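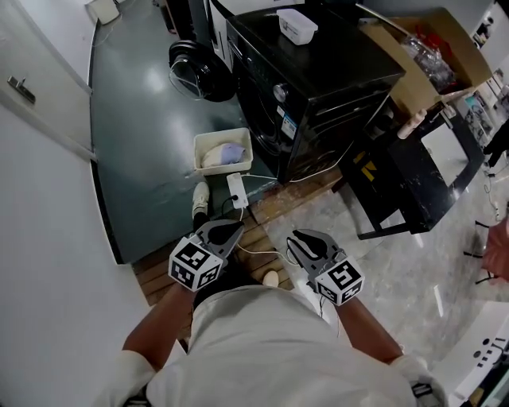
Is the new dog license fee going to pay for anything?

Posted by Ornia in Local Rules & Permits

Our town council passed a pet ordinance in December and I only found out when the renewal card showed up. The license for an unspayed dog went from $13 to $103 a year. A spayed or neutered dog stays at $17. The card says the extra money will "support responsible ownership and shelter capacity," and that's the whole explanation.

My dog is nine, has a heart murmur, and my vet doesn't want to put her under for a surgery she doesn't need. She has never had a litter and isn't going to start now. So I'm being charged the breeder rate for an old dog who sleeps under the kitchen table.

Two things I'd like to know. Can I get out of the higher fee on medical grounds? And has anybody lived in a place that did this and seen the shelter get better? I have my doubts. The people dumping puppies behind the feed store don't license their dogs in the first place, and I don't see how raising my bill reaches them.

Kunulitz

Read the ordinance itself, not the card. Nearly every one of these I've seen has a medical exemption, and it's usually buried near the end, after the kennel section. What you're looking for is wording like "unfit for surgery" or "high likelihood of serious harm." If it's there, you need a signed letter from the vet. Ask the vet to put the diagnosis in it and the dog's license or microchip number. A note that just says "surgery not advised" got bounced when my sister sent one in.

Check these before you pay:

Whether the exemption is permanent or has to be renewed every year. Ours is yearly, which is silly for a heart condition, but there you go.

Whether there's an age cutoff. Some towns drop the higher fee for older dogs without any letter at all.

Whether paying now counts as giving up the exemption. Our clerk told me no refunds, and she meant it. Call first and write down what they say and the time you called.

If there's no exemption in the text, go to the public comment part of the next council meeting and ask for one. That's a small fix and they can make it without reopening the whole thing. Bring the vet letter with you.

As for whether it works, I can't tell you. Our shelter says intake is down. They also cut their open hours the same year, so fewer animals could be dropped off. I'd want to see those two things pulled apart before I believed anything.

Jacobs

Its a money grab, same as the parking meters. They did it here and the fees went to the general fund. Just don't renew, they never check.

Clinus

I wouldn't skip the renewal. Where I live they do check, through the rabies records, and the late penalty was more than the fee. If your dog gets picked up unlicensed you pay for that too.

On the question of where the money goes, ask for it in writing. Send the clerk a public records request for two numbers: how much the license fees brought in last year, and how much of that was moved to animal control. I did this in my town. The answer was 596 licensed dogs, total, in a place where I pass more dogs than that in a summer — OK, maybe not, but it's a low number. Most owners plainly aren't in the system. The fees didn't even cover the salary of the one officer.

So I come down partly on your side. A higher fee can push somebody on the fence to get the surgery done, if there's a low-cost clinic nearby. We don't have one. I asked the council member who sponsored ours what studies she had looked at and she sent me a link to another town's press release.

Get the exemption letter in and then make them show you the numbers. You may wait a while for the second one. Mine took most of a winter and came back with a page missing.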